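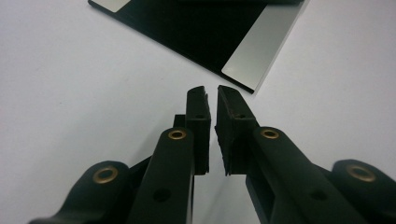
Black plate on the white top, set diagonally, silver panel on its right side.

Search this board Go Advanced

Bench surfaces > Covers and liners
Thread: Paper over wood for glossy parts

themis_alexiou
Posted March 3, 2024
I cover a light wood table with one large sheet of white paper when I handle glossy black pieces. The sheet runs to the near edge and leaves a strip of wood at the far side. Two questions. Does bare paper mark a gloss face if the part is set down face up and only the back touches? And is it worth fixing the corners? Stock is a Flistia roll, 200 gsm.

L_Kokkinos
Face up you're fine. Paper dust on the back wipes off. Grit under the sheet is the bigger problem, it prints through as a bump and the part rocks on it. Wipe the wood first. I'd also move the cloth and the box off the sheet before setting anything down. 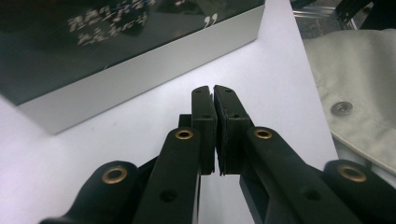

Page 6 of 261

vangelisK
Disagree on paper in general. It picks up moisture and curls at the front edge. I went to a Gundness mat in December and have not replaced it. It costs more than a roll but it lies flat.

themis_alexiou
A mat doesn't cover my whole table. Curl is a fair point - mine lifts a little at the front after a few days.

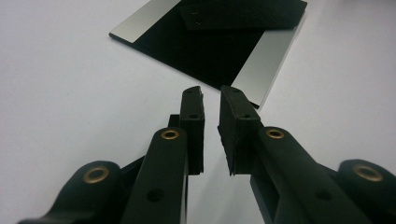
Reading time: 6 min

e_psarras
Curl goes away if you cut the sheet across the grain and reverse-roll it overnight. Tape at the two rear corners only. If you tape all four it has nowhere to expand and you get a ripple in the middle, where the work goes.

vangelisK
Or the mat.

L_Kokkinos
Mats smell for weeks and the pale ones stain. I'd stay with paper and change it monthly.

themis_alexiou
Trimmed a fresh sheet with an angled cut at the upper left, so some wood shows at that corner too. 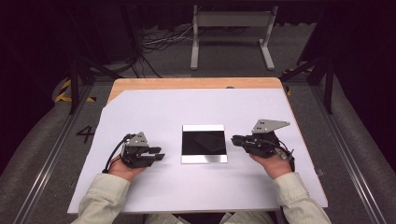

I'm leaving that cut as it is. It gives me an edge to lift the sheet by. Rear corners will be taped as e_psarras describes, and I'll post again when this sheet has had a month of use.

vangelisK
Check the front edge at two weeks.

Contact us | © 2024 Drerar Boards | Back to top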